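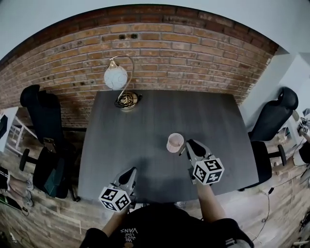
## 4. Colocar la lámpara en la mesa de trabajo

Este capítulo explica cómo instalar la lámpara de sobremesa Geltar en una mesa que está junto a la pared. Lea primero todos los pasos y después empiece. El trabajo completo necesita 20 minutos.

### 4.1 Antes de empezar

Retire de la mesa los papeles y las cosas frágiles. Un vaso o una taza puede quedarse, si está vacío y lejos del borde.

Compruebe que la mesa no se mueve. Si se mueve, ajuste primero las patas como se indica en el capítulo 2.

> **Nota:** Si la pared es de ladrillo visto, la superficie no es regular. No apoye la lámpara contra la pared para darle estabilidad. La base debe sostenerla sola.

### 4.2 Colocación

1. Saque la base de la caja con las dos manos. No levante nunca la lámpara por el brazo curvo, que es delgado y se puede doblar.
2. Ponga la base en la parte del fondo de la mesa, un poco a la izquierda del centro. Las personas que escriben con la mano izquierda la ponen a la derecha.
3. Deje 2 cm libres, como mínimo, entre la base y la pared.
4. Gire la base hasta que el globo blanco quede colgado encima de la mesa y no fuera de ella.
5. Siéntese en la silla y mire hacia el globo. Si la luz le molesta en los ojos, gire la base un poco más hacia la pared.
6. Compruebe que el globo no toca la pared en ninguna posición.

> **Precaución:** El globo es frágil. Límpielo solamente con la lámpara desenchufada y con un paño suave y seco. Los dibujos grises del globo son decorativos y se pueden dañar con productos de limpieza.

### 4.3 El cable

1. Desenrolle el cable completo antes de enchufar. Durante la colocación puede estar suelto alrededor de la base, pero no durante el uso.
2. Lleve el cable por detrás de la base hasta el borde de la mesa que está más cerca del enchufe.
3. Baje el cable por el lateral y fíjelo con el clip Conditz. El clip se vende por separado.
4. Si sobra cable, recójalo debajo de la mesa en vueltas grandes y no apretadas.
5. Mueva la silla adelante y atrás. Las ruedas no deben pisar el cable en ningún momento.
6. Enchufe la lámpara y enciéndala.

> **Precaución:** No ponga bebidas entre la lámpara y el enchufe. Si cae líquido sobre el cable, desconecte primero la corriente de la habitación y no toque la clavija con la mano mojada.

### 4.4 La silla y el resto de la mesa

La silla con ruedas se guarda al lado de la mesa cuando no se utiliza. Para trabajar, ajuste la altura hasta que los antebrazos descansen sobre el tablero sin levantar los hombros.

Las bebidas se colocan en el lado contrario del cable. En una mesa de tablero oscuro las marcas de agua se ven mucho; use un posavasos.

### 4.5 Si algo no funciona

- **La lámpara no enciende.** Revise la clavija y después la bombilla. Espere a que la bombilla se enfríe antes de tocarla.
- **La luz parpadea.** La bombilla no está bien enroscada, o su potencia es mayor de 60 W. Este valor es el máximo permitido.
- **La base se balancea.** Mire si el cable ha quedado debajo de ella.

Para pedir un globo de repuesto, indique la referencia 3082 y el color del brazo.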